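What we've been trying: the Novero kitchen simulator

A few of you asked after the last newsletter what I'd been muttering about at the Bremside open evening, so I promised I'd write it up properly. It's a simulator called Novero, it comes from a small outfit called Dixit, and it lets you test a robot's kitchen chores on a computer before you let it anywhere near a real worktop. I've had it on trial since April and I've got opinions!

First, the set-up. Tarun Chauhan very kindly sat with me for the install, which I was dreading (long-standing readers will remember what happened with the mapping software). It was fine. You download it, you tell it which arm you've got, and it pulls in a matching model. Ours is the Ronotska, the same one that lives on the bench by the window, and it was already in the list, so I didn't have to measure anything. The only snag was the graphics driver on my old laptop, which had to be updated twice before the kitchens would open without crashing. If your machine is more than 4 years old I'd check that before you do anything else, and have a cup of tea ready.

What you get for your money is a set of kitchens and a set of chores. The starter pack has 70 chores in it and the full pack has 700, and I should say straight away that plenty of those are the same job in a different room. Put the mug in the cupboard, put the mug in the other cupboard, put the mug in the cupboard with the lights turned down. I grumbled about that to Ladan Bakhtiari, who knows far more about training these things than I do, and she told me off. She says the repeats are the bit she'd pay for, as an arm that has only ever practised in one kitchen goes to pieces in the next. Fair enough. I've stopped grumbling, mostly. 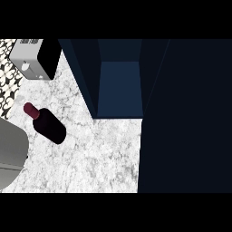 Novero's kitchens come in a good range of finishes, and I've become oddly fond of a couple of them. You pick a room, or let it pick one for you, and then it scatters things about for the arm to deal with. I've spent most of my evenings in the marble one with the navy cupboards, and I think it's a cracking test of how well your software sees. The wine bottle is a good case. It's lying on its side at a slant, a nearly black thing with a dark red cap, so the neck end is fairly easy to pick out on pale stone and the rest is one long dark shape with hardly any detail to go on. Then there are the cupboards, which are so dark that I lost my own place in them once or twice. My first attempt at teaching the Ronotska to pick up bottles was all done with upright ones, and of course it had no idea what to do with one lying down. It kept coming in from above, closing on nothing much, and going home looking pleased with itself. I had to go back and collect a whole fresh batch of practice runs, which took me until gone midnight.

The look of it all is decent without being fancy. Stone has veins in it, tiles have patterns, and metal looks like metal if you don't stare. Small lettering on appliances can be too blurry to read, so if your project depends on reading labels I'd look elsewhere or wait for an update. For picking up, putting down, opening and shutting, it's plenty good enough, and it runs at a sensible speed on my laptop with the shadows turned down.

Things I liked. The reset button! On the real bench, every failed go means getting up, walking round the table, putting everything back and sitting down again. In Novero you press one key and it's all as it was, and you can ask for the same layout or a shuffled one. I got more practice runs done in one evening than I'd managed on the bench in a month. I also liked that you can save a run and play it back slowly, so you can see the exact moment where the fingers go wrong. Tarun has been using that to settle arguments.

Things I didn't like so much. The handbook is thin and seems to have been written by somebody who already knew the answers. Drawers stick — properly stick, so the arm tugs and tugs and then the whole drawer shoots out at once — and I gather from Dixit's help page that they know about it. And objects that roll are a bit of a lottery. Bottles on their sides sometimes creep along the counter when nothing is touching them, very slowly, and you don't notice until your arm reaches for where one used to be. There's a friction setting buried in the options that calms it down. Turn it up to 3 and leave it alone.

Support has been friendly enough. I wrote in with a question about gripper widths and had a reply the next morning, with a corrected file attached, and the corrected file worked. I wrote in again about the drawers and got a nice message saying it was on the list. So, one out of two.

Does any of it carry over to the real arm? Partly. Ladan took the skills I'd trained in Novero and tried them on the bench with a mug and a plastic bottle, and the mug went well straight off. The bottle needed another couple of hours of real practice before it stopped being knocked over. She reckons that's normal and that starting from the simulator still saved her a good deal of time. I'd have liked it to work first go, but then I'd like a lot of things.

Would I buy it? For a club like ours, the starter pack, yes. I wouldn't go for the full one until the drawers are sorted, and you can move up later by paying the difference. If you're on your own at home and only want to make an arm wave at the cat, it's more than you need.

I've left it installed on the spare machine at Bremside, the one with the green sticker, and anybody's welcome to have a play in the evenings after seven. The login is on the card inside the lid. Please save your runs in your own folder and not in mine, and if you get the drawers to behave, come and find me.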